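移动机器人选型与验收 讲义第四讲
套件评估:Flundden 低位视觉巡检套件

本讲讨论一个成品套件,供货方是 Brakcombe。它装在小型轮式底盘上,用于街道和园区道路的低速巡检。同学们上课以前,请先读完第三讲里关于镜头标定的部分。

低视点的道路画面和我们平时走路看到的很不同,请先看两个路段。
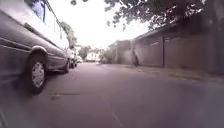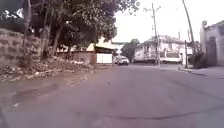

一、套件的组成

套件包括一个低位相机模块、一块计算板、一个电源转换板和安装支架。软件有两个部分:可通行区域分割,以及路面异常提示。底盘不在套件里面,需要另外购买。我们实验室用的是 Bouchard 底盘,安装孔的位置不完全一样,所以要加一块转接板。转接板的图纸在课程网页上可以下载。

套件的价格不在本讲讨论,因为学校采购的价格和零售的价格差别比较大。

二、低视点带来的问题

相机离地面很近,有好的地方,也有麻烦的地方。好的地方是路面的纹理清楚,裂缝、修补的痕迹、小石子都占有比较多的像素。麻烦的地方有下面几种。

第一,停在路边的车会占去画面的很大一块。车身又遮住后面的东西,如果有人从两辆车中间走出来,系统发现得比较晚。评估的时候要单独记录这种情况的提示时间。

第二,天空太亮。自动曝光如果照顾天空,树下和墙边就会太暗;如果照顾路面,天空就变成一片白。对巡检来说,天空没有用处,我建议把测光区域设在画面的下半部分。套件的默认设置是全画面平均,这一点我不太满意。

第三,深色的条纹不容易判断。它可能是裂缝,可能是补过的沥青,也可能是轮胎印。单张画面常常不能决定,需要看连续的多张,或者换一个方向再拍。说明书对这个问题只写了一句话,不够。

第四,路和路边的界线。有路缘石的地方,分割的结果比较稳定。没有路缘石、只有泥土和落叶的地方,边界会来回跳动。

三、试用的做法

我们从试用录像里抽出527张画面,由两组同学分别标注,不一致的地方再一起讨论。其中300张用来调整阈值,200张用来检验,剩下的不使用,因为画面太模糊。

在检验的画面里,软件有39张给出了错误的异常提示,大部分是把树影当作裂缝。漏报的情况请各组自己统计,写进报告。注意,误报和漏报要分开写,不要只写一个总的正确率。

同样的画面我们也用 Vindau 的分割软件处理了一遍。它的边界更平滑,但是速度慢,在套件的计算板上不能实时运行。如果任务允许回来以后再处理,可以考虑它。

四、初步的意见

这个套件适合教学,也适合白天的低速巡检。夜间和大雨的条件我们没有试过,所以不发表意见。支架的螺丝比较容易松,每次出门以前要检查一遍。日志文件的格式是公开的,这对学生很方便。

五、课后作业

1. 把测光区域改到画面下半部分,和默认设置比较,各交一段录像。
2. 选十张有深色条纹的画面,写出你的判断和理由。不能判断的,就写“不能判断”。
3. 设计一张验收表,不超过一页,要让没有上过这门课的人也能使用。

报告用学号命名,和录像一起上传到课程网页。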